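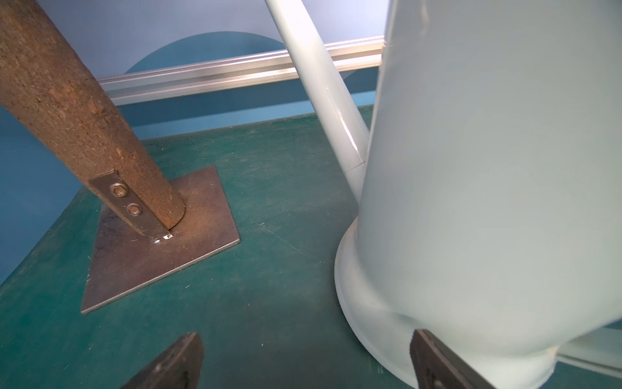 Page last changed: 28 Oct 2018

About Us

Daltmont started in a rented bay behind the Plollorwood feed store, with 2 benches and a lot of arguing over who had moved the clamps. We're a bit bigger now (26 of us, counting the front office), but we still help small shops put robots to work safely, and we still love talking about it, as anyone who has called us for a quick answer will know!

Most of what we teach is plain good practice. Check the bracket bolts before the arm gets power. Look over any weld that holds a fixture to its base plate, and if you don't like it, say so. Keep the green work surface clear of loose bits, give the fingers room on both sides of whatever they're reaching for, and run a new path slow the first time, with a hand near the stop button.

Our house rules fill nine pages. Zinash Feyisa wrote the first version one September, and she still reads every change before it goes on the wall. We follow the published safety standards too, of course, and we're happy to sit down with you and go through the parts that are hard to read.

Shops from Sakum to Nouri have borrowed our rules and made them their own, and you're welcome to do the same. Stop by the front office for a copy, and stay for coffee if you have the time.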